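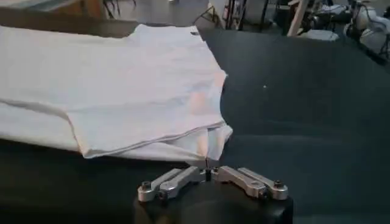 Wrist view, white T-shirt, gripper at lower right corner of the hem layer.

Notebook home | Prev entry | Next entry | Fixtures | Search

October, 2:40 pm. Teleop folding demos, Joneo cell. Operator: Emmett. Me on logging.

Goal for the afternoon is 36 usable demos of the hem fold on one shirt. The Haverford set has plenty of towels and almost no garments, and the policy trained on it grabs two plies when it should take one.

Leader arm rescaled to half speed below 5 cm from the table. Emmett prefers it. At full scale his hand tremor shows up in the wrist trace and the fingertip pokes the cloth before closing. Preben Mikkelsen wants the scaling factor stored per episode, so I added a field to the Gurneo header. Old files read it as blank.

Approach: come in low from the table side, tip just under the corner, pause, close, lift. The pause matters for segmentation. Without it the splitter merges approach and grasp into one chunk.

Problem 1 - wrist view is dim near the gripper. Dark table, black housing, and the shadow side of the fold all run together. White fabric reads fine. Raise exposure one step and check that the creases don't wash out.

Problem 2 - left side of the shirt doubles back in a thick fold. Decide whether to start from that state or flatten first. Emmett says keep it, Preben says flatten. Do both, tag them separately.

Episode cap is 3000 steps. Two attempts hit it while regrasping, discarded.

Hand guiding on the Flultex arm still to be compared. Joint friction is too high for small wrist moves, ask Preben about the gravity comp file.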